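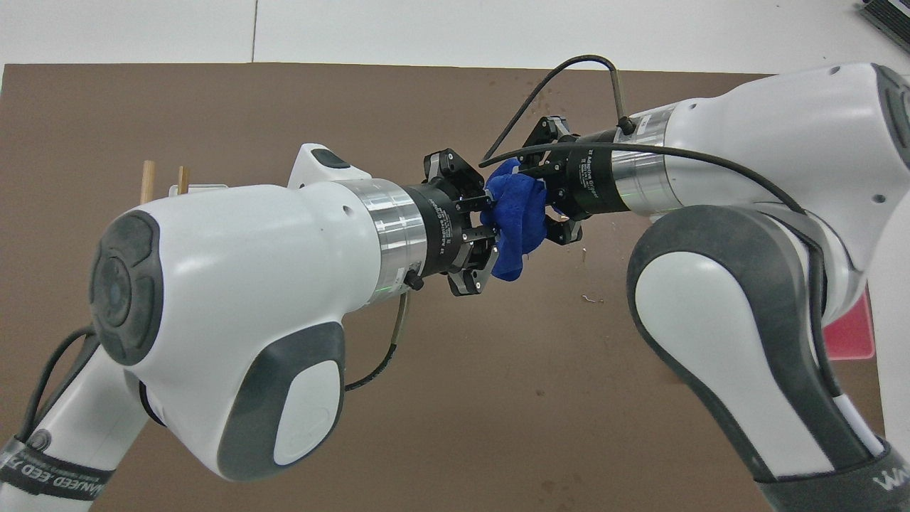
Ticket 531: premiere clip won't play on the fan page

Status: solved
Opened by: Sheila Pilkington
Handled by: Yareli Tlapale

Sheila, 09:10
Hello! I run the Laketti fan page and we've had the most wonderful week. Braulio Rosales sent us his own clip from the Skeltent premiere, the one where he stops on the carpet to dance with his brother Eliseo, and everyone wants to see it. On a laptop it plays beautifully. On phones you get the sound and a black box. We've had 112 comments and most of them say "where's the dancing?"

Yareli, 09:35
What a lovely clip to have! Could you tell me which phones, and how big the file is?

Sheila, 09:50
Mine and my daughter's, both fairly old. The file is almost 600 MB — is that a lot?

Yareli, 10:05
It is for a phone, yes. I've also looked at the format and it's one that older handsets can't show. Please try this:

Open the clip in the Plorkport editor.
Choose Export, then Phone and web.
Upload the new copy and leave the old one where it is for now.
Clear the page cache and reload.

Sheila, 11:20
It works!! The picture is there and you can see Eliseo's shoes and everything. The new file is only 20 MB. One snag — the preview still is now Wenceslao Cisneros holding a door open.

Yareli, 11:30
Hooray! Go to Clip settings, then Preview, and drag the slider to the moment you like. Then press Save twice, as the first press only stores the title (we're fixing that).

Sheila, 11:42
Done, dancing and all. Old copy deleted. Thank you so much!

Ticket closed by Yareli, 11:45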